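On August 27, 2025, Diễm Tăng wrote:
> Are your tomatoes splitting too? Mine went from perfect to cracked overnight after that big rain. Do I pick them green now or leave them be?

Hi Diễm and all,

Oh yes, mine too!! I'd pick anything with a blush on it and let it finish on the kitchen counter (not the fridge, please!). The cracked ones went straight into sauce, and I've got 241 jars lined up in the cellar now, my best year yet. I'm bringing a few boxes to the Grurninbridge swap in November, so save me some of your garlic!

Yaw Essien

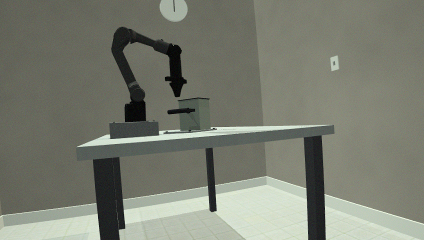
P.S. Wide-mouth lids too, if you have any spare!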